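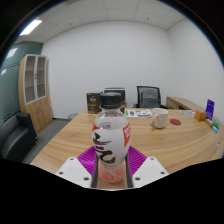

Dellex(Brutance)の手持ちグリッパー、お使いの方いますか

投稿者:yamabiko_lab
2023年9月16日(土)
こんにちは。7月に届いたDellexのキットを、仕事の合間にちまちま触っております。長文になりますがお付き合いください。
まず指ですが、赤紫のひだ付きのやわらかいタイプ、これがなかなか良いんです!ボトルみたいな丸い物は両側から挟むだけで済むので、握りの強さを毎回気にしなくなりました。

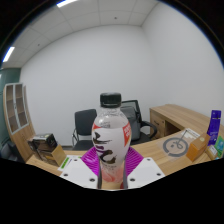
ただ、長く続けると手首にきます。私は1回40分までと決めて、間にお茶を飲むようにしています(年のせいもあるかも)。あと替えの指が2本組で3,697円、うーん、みなさんこれ高いと思いますか?

投稿者:nejimawashi
私も同じものを使っています。指の値段は、うちだと80時間で交換しているので、正直ちょっと痛いです。前に使っていたClitosineの指は硬くて滑りましたけど、長持ちはしたんですよね。やわらかければ良いとは言い切れない気がします。

投稿者:mugicha2go
えっ、私は逆の意見です。硬い指だと薄いペットボトルはすぐへこみますし、ラベルの段差でずれませんか?私はラベルの上を避けて、下のほうを挟むようにしています。
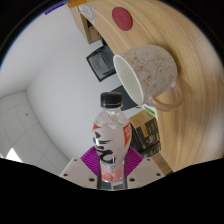

それと、手首がつらいのは持ち方でかなり変わりますよ。ひじを机の端に預けて、先だけ動かすつもりでやってみてください。私はこれでずいぶん楽になりました。

投稿者:nejimawashi
なるほど、下のほうですか。私はいつもキャップのすぐ下を狙っていました。試してみますが、寿命の話はまだ譲りませんよ(笑)

投稿者:yamabiko_lab
お二人ともありがとうございます!ひじを預けるやり方、さっそく月曜にやってみます。ところで替えの指、Holroydの通販だとまとめ買いができると聞いたのですが、送料をご存じの方いらっしゃいますか?

投稿者:mugicha2go
送料は別でした。注文のときに指の型番の確認を忘れずに。旧型の指は取り付け穴の位置が合わなくて、私は一度返品しています。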